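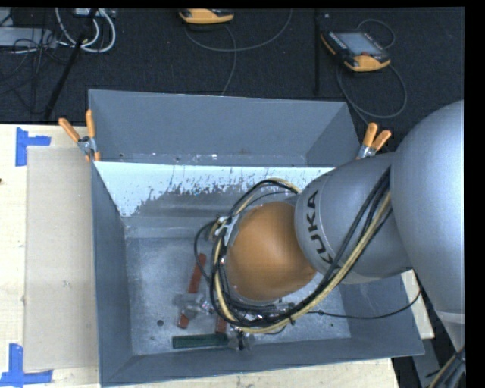
設備計画担当 記
2020年11月4日　読了時間:4分

ビンピッキング設備 導入計画打合せ 議事録

1. 前回からの継続事項

9月の打合せで保留としたグリッパ指の材質について、当面は現行の半透明の指を継続使用することで合意した。金属指への変更は、棒状ワークの表面傷の許容値が品質側から示された後に再度議題とする。
ロボット本体は現有のKUKAのアームを用いる。本体の新規購入は今期予算に計上しない。

2. 見積の比較

周辺機器一式(箱の固定治具、ケーブル支持具、架台、据付作業費)について、Clolum社とGumel社の2社から見積を受領した。

Clolum社:113万円。据付作業費を含む。納期51日。
Gumel社:据付作業費は別途。納期の回答は未着。

Gumel社の見積は架台の仕様が当方の要求書と異なり、そのままでは比較できない。要求書の該当箇所に板厚の記載がなかったことが原因であり、改訂版を両社に再送する。再見積の受領までは発注先を決定しない。

3. 箱の固定方法

現在は灰色の深箱を木製天板の上に置き、上部の角をオレンジ色の柄のスプリングクランプで挟んでいる。評価作業の範囲では変更の必要はないが、量産セルでは次の理由により採用しない。

・クランプの柄が箱の上縁より高く突き出し、アームの進入経路の設定に制約を与える。
・箱交換のたびに位置の再調整が必要となる。
・締付力を管理できない。

代替案として、箱の底面外周を受ける位置決め枠と、側面からのトグル式押さえを検討する。枠の試作費は消耗品費から支出する。天板上の青色テープによる位置表示は、枠の設置後に廃止する。

4. ケーブルの取り回し

手首部のケーブル束は結束材でまとめ、橙褐色の関節カバーの周囲に回している。束から外れた細い黒色ケーブルが箱の内側に垂れており、ワークとの干渉が懸念されるとの指摘があった。対応として、当該ケーブルを束に収めたうえで、手首部に可とう保護管を追加する。保護管は見積範囲に含まれていないため、再見積の項目に加える。
手首軸の回転時に必要な余長は現物で測定し、図面に記入する。

5. 操作端末の置き場

操作端末をテーブル奥の床に置いている件について、量産セルでは認めない。架台側面に掛け具を設け、ケーブルは通路を横切らない経路とする。掛け具は既製品で足りるため、個別の見積は取らない。

6. ワーク供給条件

評価用ワークは赤褐色および濃緑色の棒状品とする。箱の底面は擦れた金属面であり、照明条件によっては反射が認識に影響する可能性がある。底面に艶消しのシートを敷く案と、照明側で調整する案の両方を試験する。シートは摩耗による交換費が継続して発生するため、年間費用を算出してから判断する。
箱の内壁にも塗装の剥離がある。新しい箱の購入は本計画に含めず、治工具の更新予算で扱う。

7. 予算

周辺機器の予算枠に対し、Clolum社の見積額で執行した場合の残額は20万円弱となる。保護管および位置決め枠の量産用製作費はこの残額から充当する。不足する場合は、架台の塗装仕様を標準色に変更して調整する。
制御ソフトウェア「Majumder」の年間保守費は設備費とせず、経費として別に申請する。撮像系の評価に用いる「Kernis」は貸出期間中であり、購入の要否は評価報告の提出後に審議する。

8. 決定事項

・本体は現有機を使用する。
・スプリングクランプによる箱の固定は評価作業に限る。
・発注先の決定は再見積の受領後とする。

9. 宿題事項

・要求書の改訂および両社への再送(購買)
・手首部ケーブルの余長測定(設備技術)
・位置決め枠の試作図作成(設備技術)
・艶消しシートの年間交換費の算出(生産管理)
・表面傷の許容値の提示(品質保証)

次回は再見積の受領後に開催する。日程は購買から連絡する。

以上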